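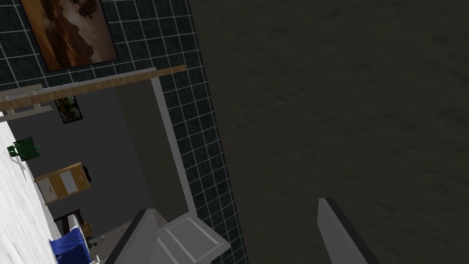
Robot Learning Laboratory
Handout 5: Collecting demonstrations by remote control
Revised 30 March 2021

5.1 Purpose

Handout 4 covered kinesthetic teaching, in which the operator holds the arm and moves it through the task. This handout covers the second method, in which the operator moves a separate input device and the arm follows. The first set of exercises is done in the Ikivari simulator. The second set, in May, uses the real arm in the Varkport lab.

Both methods produce the same kind of record: a time series of what the robot sensed, paired with what it was told to do. They differ in where the command comes from. In kinesthetic teaching the command has to be worked out afterward from the joint readings. In remote control it is logged directly.

5.2 Terms

Episode. One attempt at a task, from reset to stop.
Observation. Camera images, joint positions and finger opening at one time step.
Action. The commanded change in hand position, hand orientation and finger opening at the same time step.
Clutch. The button that connects the input device to the arm. While it is released, the device can be moved freely and the arm holds still.

5.3 Mapping the device to the arm

The Korus controller reports its own position and orientation. Two mappings are available.

In the base mapping, moving the controller forward moves the hand forward in the room, whichever way the hand is turned. Most beginners find this easier for long moves.

In the hand mapping, motion is taken relative to the fingers. Forward means along the fingers. This is the better choice near a handle or a door edge, where the view from the hand camera is the main guide. When the hand is rolled, the walls and floor in that view are tilted, and an operator using the base mapping tends to push the wrong way.

Pick one mapping per episode. Switching in the middle is allowed by the software but leaves a jump in the log that has to be cut out by hand.

5.4 Working from the hand camera

The hand camera moves with the fingers, so it gives a close view of the grasp and a poor view of everything else. A large flat surface close to the lens can fill half the image and carry almost no information about depth. Before closing on anything:

Look for an edge or a regular pattern, such as tile joints, and check how it shifts as the hand moves.
Stop and compare with the fixed camera if the nearest surface shows no clear features.
Open the fingers fully before the approach. Opening them late often pushes the object away.

Long pauses should be kept short or trimmed. A policy trained on episodes with many idle steps learns to stay idle, and it may stop at the same place the operator did.

5.5 Procedure

Start the simulator and load the Gashi room set. Select the task from the list and press reset. Hold the clutch and move the hand a short distance in each direction to confirm the mapping. Release, reset again, and begin recording.

Perform the task at an even pace. Use the clutch to re-center the controller when your arm reaches its limit - do not stretch. Stop recording as soon as the task is complete. Mark the episode as success or failure at once, before starting the next.

Each student records 9 successful episodes per task, for 2 tasks. Failed episodes are kept in a separate folder and are not deleted. An episode that reaches 165 seconds is ended by the software and saved as a failure.

5.6 Checks before submission

Play back every episode from the logged actions, starting from the saved initial state. The replay should end in the same state as the recording. If it does not, the usual cause is a missing first time step or a clutch event logged out of order.

Plot the finger command against the measured opening. A steady gap between the two while an object is held is normal. A gap during free motion should be reported with the file.

Submit the episode folder, the plots and one page of notes on the mapping used for each task.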